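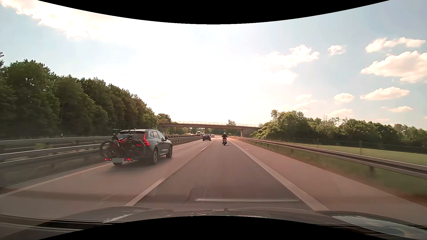
Maintained by Bit-na Bang | Last updated 7 Feb 2022

Matholm Rear Load Set: data card

Summary
Matholm is a set of highway stills of passenger cars carrying loads behind the tailgate, mostly bicycles on rear carriers. It was compiled to study how such loads change the outline of a car and how much of its rear lighting stays in view to following traffic.

Contents
The set is split into 34 folders, one per drive. Each folder holds the stills and a plain text label file. The first 20 folders were recorded on the Brerska route, the rest on the Flarham route.

Labels
vehicle: body type and color, e.g. gray SUV.
load: bicycles, box, other, none.
overhang: left, right, both, none. A wheel that sticks out past the side of the car counts as overhang. A wheel in front of the tailgate does not.
lamps: visible, partly covered, covered. Lamps on the carrier are labeled separately from those on the car.
plate: position only. All plates are blanked before release.
neighbors: other road users ahead, including motorcycles and scooters.

Labeling notes
Bicycles on a full carrier overlap, and frames often can't be told apart. Do not enter a number of bicycles in these cases; use "multiple". Handlebars and saddles belong to the load even when they stand above it. Shadows on the pavement are excluded from the load outline.

Known problems
Washed-out sky is common. Bridges are not labeled. Folder 4 has no overhang labels; they were lost in September when the files were moved to Gil, our current storage server.

Changes
Added the neighbors field. Merged "van" and "truck" for distant vehicles that could not be told apart.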